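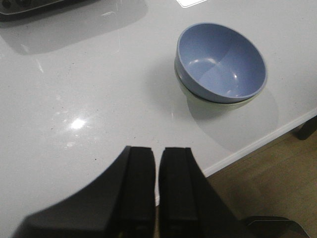 There is a moment in every long-running detective show when you realize the town should be empty by now. Breltness reached mine early in its third season, when the choir lost its second tenor and the church fair went ahead as planned.

For anyone who has somehow been spared, Breltness is the cozy mystery set in the harbor village of the same name, population 400. We know the population because the sign is in the opening credits, freshly painted, and it has never been changed. By my reckoning it should have come down a good deal. The bakery alone has been through four owners, and only one of them retired.

I came to the show the way most people do, with a cold. I had planned on a single episode before bed. At two in the morning I was sitting up with a legal pad, trying to work out who had a key to the boathouse, and I have not been entirely well since. 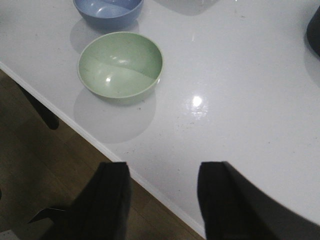 The killer is always the guest star

Let's get the main complaint out of the way. You can solve any episode of Breltness in the first five minutes by looking for the actor you recognize from something else. If a face you vaguely remember from a hospital drama is running the antique store, do not buy a lamp from him.

The writers seem to know this. In the season four opener they gave us three familiar faces at one dinner party, and for most of an hour I was lost. (It was all three. I threw a cushion.)

What keeps people around is everything between the body and the arrest. The inspector and her sergeant have been arguing over the same parking space since the pilot. There is a subplot concerning a stolen weathervane that has now outlasted two marriages. The ferry is late in every episode, and it has provided so many people with an alibi that I've begun to suspect the ferry.

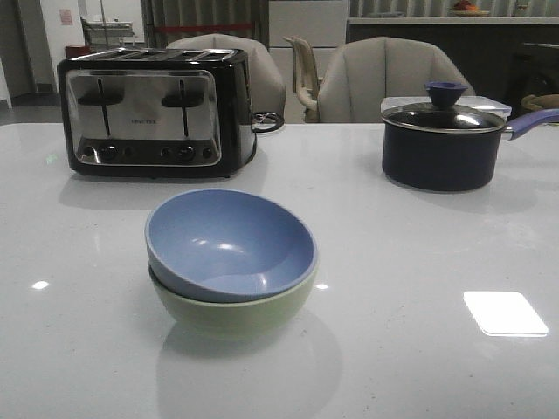

Photo: Plamar

A rival across the water

Then came Plindville, the spinoff, which moved the pathologist to a bigger town with worse weather and asked us to take it all seriously. People stare out of windows in Plindville. Nobody eats cake. The first season has 2 jokes, and one of them is delivered to a corpse.

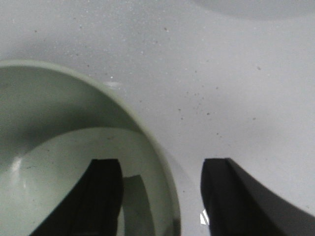
It did get better once the pathologist was allowed to go home for the holidays, and the crossover episode in December may be the best thing either show has done. The plot hangs on a missing church organ pipe, a forged will and a goose. I have watched it three times and still could not explain the goose.

A sixth season of Breltness is due in spring. The trailer shows a new doctor moving in above the bakery -- played, I'm sorry to say, by someone I recognize.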